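Write Down the Rules Before the Robot Touches the PC
Opinion, by Ese Ogundipe
February 12, 2018
2 min read

Most shops I visit have a safety sheet for the robot arm and nothing for the computer it is taking apart. I think that is backward. The arm is well covered by its maker. The old desktop is where people guess.

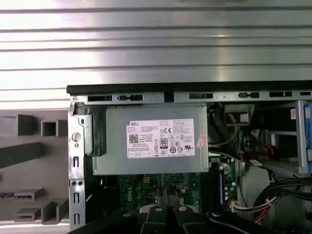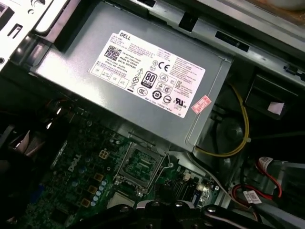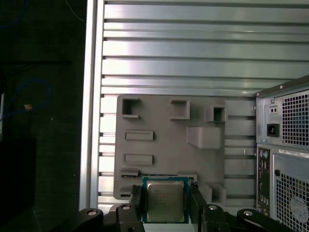
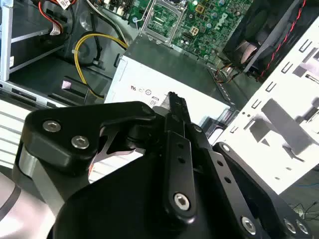 Desktop computer work with a gripper. The third picture shows a processor held by its edges.

My list has 4 rules. Unplug the machine and wait before anyone reaches in. Hold a processor by its edges only, and set the grip force for the part in hand. Keep a drawing of where the cables run in each model, and stop the job when the case doesn't match it. Log every drop, even when the part looks fine.

Fuad Feyisa, who ran the line at Gidey in Astville until August, thinks the cable rule is too strict. He says it would stop his cell twice an hour. Maybe so. A caught power lead can pull a connector off the board, and I would take the stops.

Plultari now asks its suppliers for a written drop log. Arkance does not. I would like to see both ask for the full list, on one page, taped up where the operator stands.

14 shares | 2 comments
Contact | © 2018 | Back to top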